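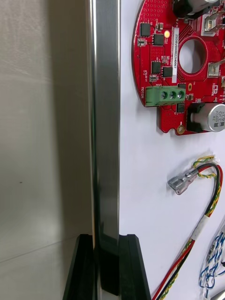 Small Electronics Bench, Lutska Workshop – Sorting Group

6 May 2023

Today I continued with the round driver boards from the Judar lot. I write down what I did and what I think, so that the next person at this bench does not need to begin from zero.

The red boards are easy to recognize by the big hole in the center. The serial is on a narrow white sticker that goes sideways, just left of the hole. I read the one on top as 25DRV0400221H0067, but the print is very small and I would like somebody with better eyes to check it before it goes to the list. Last month we had a 6 and an 8 mixed up and it took me one whole morning to find where the mistake was.

For the sorting I look first at the small black chips on the left side and at the terminal block. If a chip has a crack or a corner is missing, the board goes to rejects and I do not spend more time on it. The terminal block I only check for straightness. The screws we check later, at the test place, with the correct screwdriver. Please do not use the one with the yellow handle, it is too wide and it damages the slot.

Things about the table:

– The steel tray stays in the middle. I put a clean sheet of paper in the bottom. On the bare steel the small parts slide and the light comes back in my eyes, and with paper I can see a lost screw at once. Change the paper when it has marks on it. We have plenty, the Czarnecka people gave us a full box.

– The four yellow bins stand two on the left and two on the right of the tray. I ask everybody to keep them in these positions. When I come back from lunch and the bins have changed sides, I put boards in the wrong place and I notice it only in the evening.

– Old handwriting on the bins is a problem. The lower right one has writing on the near rim which I can read only partly, it looks like "(4)-4" and then something more. I do not know which lot it belongs to. I tried alcohol on another bin with the same ink and it became only a little lighter. Maybe we can put tape over it and write new.

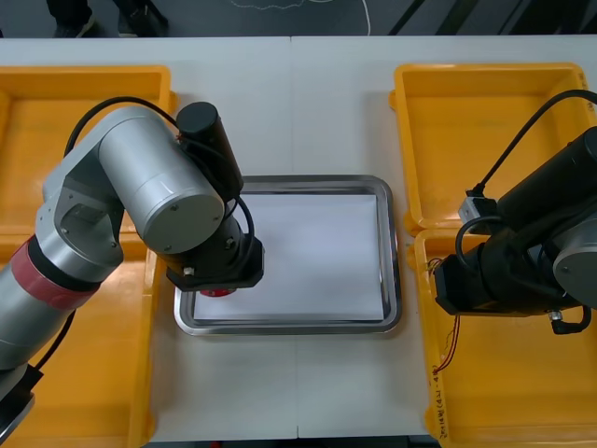

Tray with fresh paper, two yellow bins on each side.

The lot sheet says 400 boards. Until the end of today 165 are sorted, and from these I put 120 to the good side. The rest is rejects and "ask later". I think the "ask later" pile is too big. Many of them have only a little dirt near the hole, and this can be cleaned, but I did not want to decide it alone.

I also looked in the Jallora stock file. It shows 1,189 pieces for the same type of board, and this cannot be correct if the lot sheet is correct. Probably somebody added the old lot two times. I did not change anything in the file, I only left a note in the last column.

To do next:
– second reading of the serial on the top board
– new labels for all four bins, printed, not by hand
– decide about the boards with dirt
– finish the lot before June, when the bench is needed for the cable work

Comments (3)

benchtwo: I read the sticker with the magnifier, I also get H0067 at the end. The middle part I am less sure.

lutska_stock: Saw your note in the file. The old lot is in there twice, yes. I will correct it after the count, please leave the column like it is for now.

r_solder: Tape does not hold well on those bins, the rim is too rounded. Card holders with a clip are better, there is a bag of them in the second drawer.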